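Notebook, April - court health disclosure coding

Morning

Liya and I went back through the first batch of coded statements. The set is state high court judges and a few federal appeals judges, with one record per public statement on health. We have 634 records in the sheet as of this morning. The target was 700 and I don't think we will get there without loosening the rule on local newspaper items, which I don't want to do. Cremilda agrees. Inês thinks we could take in retired judges sitting by assignment. Left open.

Main problem is still the gap variable. We want the number of days between the event (fall, surgery, diagnosis, start of treatment) and the first statement from the court. In a lot of records the statement gives the event as "earlier this spring" or "in recent weeks" and nothing else. Until now I had been entering the midpoint of the range. Liya had been leaving it blank. So the column mixes two methods and the median we gave Mesfin last month is no good. I have told him.

New rule, agreed by everybody at the table:

1. If the statement or a court filing gives a date, use it.

2. If it gives only a week or a month, enter the first and last possible day in two new columns, gap_min and gap_max. No midpoint.

3. If there is nothing firmer than a season, code 99 and write the exact wording in the notes field. 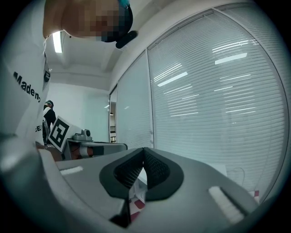 Double coding check

Ibsa and Inês each coded the same 60 records without seeing the other's sheet. They disagreed on 20 of them, too many. Went through all of the disagreements after lunch. Most come from one question: is a missed argument session a disclosure? Ibsa counted it when the presiding judge announced from the bench that a colleague was absent and would take part on the briefs. Inês counted it only when illness was mentioned. I side with Inês. An absence with no reason given goes under "absence, unexplained" and gets its own code.

The rest are mostly about who is speaking. A chambers clerk talking to a reporter is not the court's press office, and the codebook never said so. Source now has four values: judge in person, press office, family or chambers, unnamed.

Cremilda pointed out that the Endenley clippings file and the Mersha file overlap. Same wire story, different headline, entered twice in several places. She is going to match on the first two sentences of the story and flag pairs by hand. The 634 will drop once that is done.

Hospital statements

A few records have a statement from the hospital as well as one from the court, and they don't always match on timing. Where they differ we keep the court's version in the main column and put the hospital's in notes. Mesfin wants a separate column. I said wait until we know how many there are.

Term length

Short talk with Mesfin about whether judges who face a retention vote disclose earlier than those with life tenure. He expects later, I expect no difference. We can't say anything with the gap column in its present state. Don't put this in the Diller draft yet.

Left to do

Redo gap for all records coded before the new rule. Liya takes the first half of the sheet, I take the second.

Ibsa to rewrite page two of the codebook with the absence code and the source values, and send it round before anyone codes more.

Ask the Fusach archive whether they hold press office releases as issued, with the time stamp. The copies we have are from the papers and some lost their last paragraph.

Inês and Ibsa to double code a fresh 60 after the codebook is out - not the same ones again.

Stopped at 5:40. Sheet saved under the new name, old one locked.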